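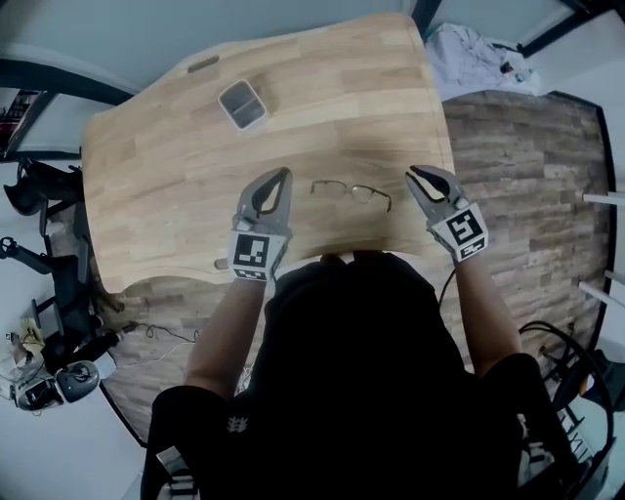
Section 4. Finishing and Maintaining the Work Surface

4.1 Scope

This section covers first oiling, routine re-oiling and spot repair of Dekbridge solid wood tops in oak, beech and maple. It applies to tops supplied unfinished and to tops supplied with the Skamham base coat. Lacquered tops are covered in Section 6. The mounting of legs and frames is covered in Section 3 and must be complete before the top is oiled.

Tops with shaped edges (scalloped, waved or radiused) follow the same procedure as straight-edged tops except where noted in 4.5.

4.2 Before you start

Leave the unwrapped top in the room where it will be used for at least 7 days. Support it on battens so that air reaches both faces. Do not lean it against a wall or lay it directly on a concrete floor.

Required:

Skamham Hard Oil, clear or natural
Abrasive sheets, 120, 180 and 240 grit
Cork or rubber sanding block
Lint-free cotton cloths
White non-abrasive pad
Vacuum cleaner with brush head
Nitrile gloves

CAUTION: Cloths soaked in oil can heat up and ignite without a flame or spark. After use, lay them flat outdoors to dry or place them in a metal container filled with water and close the lid. Do not leave them folded or bunched, and do not put them in a household trash can.

CAUTION: Work with windows open. Keep the room temperature between 58 and 77 degrees Fahrenheit during application and drying.

4.3 First oiling

1. Check both faces for shipping marks, glue spots and raised grain. Mark them lightly with pencil.

2. Sand the top face with 120 grit, working with the direction of the strips. Skip this step if the top was supplied with the base coat.

3. Sand again with 180 grit. Remove all pencil marks at this stage.

4. Vacuum the surface. Wipe with a barely damp cloth and allow one hour for the grain to rise.

5. Sand lightly with 240 grit. Use hand pressure only. Orbital sanders leave swirl marks at this grit that show once the oil is on.

6. Vacuum again, including the underside and all cutouts.

7. Stir the oil. Do not shake the can.

8. Apply the oil to the underside first. Spread a thin coat with a cloth, leave for 14 minutes, and wipe off everything that has not soaked in.

9. Turn the top over onto clean battens and repeat step 8 on the top face and edges.

10. Allow to dry overnight. The surface must not feel tacky before you continue.

11. Rub down with the white pad and apply a second coat to all faces.

12. Apply a third coat to the top face and to any end grain.

Note: The underside needs no fewer than two coats. A top that is sealed on one face only will take up moisture unevenly and may cup. Cupping caused by an unsealed underside is not covered by the warranty.

Note: If the top is already fixed to its frame, remove the screws and lift it off. Brushing oil around the brackets does not give an adequate seal.

4.4 Curing

The surface can be used with care after 24 hours. Full cure takes 14 days. During this period:

Do not place rubber feet, silicone mats or plastic film on the surface.
Wipe up water as soon as it is noticed.
Do not cover the top with a cloth.
Lift objects instead of sliding them.

Low temperature or high humidity extends the cure time. In an unheated workshop, allow a further week.

4.5 Shaped edges

Curved and scalloped edges expose end grain along part of their length. End grain takes up more oil than the face and will look dry sooner.

1. Wrap 180-grit sheet around a dowel or a piece of pipe insulation slightly smaller than the curve. A flat block will leave facets.

2. Sand from the high point of each curve toward the low point. Do not sand back up the curve.

3. Break the upper and lower corners with two light passes of 240 grit. Keep the pressure even so that the corner does not widen in the hollows.

4. Apply oil with a folded cloth. Return after five minutes and add more wherever the wood has gone dull.

5. Wipe off from below. Oil collects on the lower corner and will set as a row of hard beads if it is missed.

Note: Beads that have already set can be pared off with a card scraper held almost flat, then rubbed back with the white pad.

4.6 Re-oiling schedule

Dining or kitchen use: every three months in the first year, then twice a year.
Desk or workshop use: twice a year.
Display or occasional use: once a year.

To test the surface between treatments, place a few drops of water on the most heavily used area. If the drops stand, no treatment is needed. If they spread and darken the wood within a few minutes, apply one maintenance coat as follows.

1. Clean the top with Alvarado wood soap diluted as stated on the bottle. Allow to dry fully.

2. Rub down with the white pad.

3. Apply one thin coat, leave for 14 minutes and wipe off.

In heated homes the best month for a yearly treatment is July, when windows can be left open overnight.

4.7 Spot repair

Water rings: Sand with 240 grit along the strips, extending the sanded area a hand's width past the mark. Feather the edge. Apply two coats.

Black stains near metal: These result from iron reacting with tannin in the oak. Sanding alone seldom removes them. Treat with an oxalic acid wood bleach, rinse, dry for 24 hours, then sand and oil. Wear gloves and eye protection.

Dents: Lay a damp cloth over the dent and touch it with a hot iron for a few seconds. Repeat until the fibers rise. Sand and oil when dry.

Open glue line: Do not fill. Check the room humidity and contact your dealer if the gap has not closed after one full season.

4.8 Coverage

One small can covers 200 square feet in a single coat on sanded hardwood — less on end grain and on tops that have not been treated before. The two-part Pratik oil sold with earlier tops may be overcoated with Skamham Hard Oil after sanding to 180 grit. Do not mix the two in one container.

4.9 Revision note

Drying times in 4.3 and the shaped-edge procedure in 4.5 revised by Abelardo Sánchez, 7 June 2012. Replaces the loose sheet packed with earlier tops.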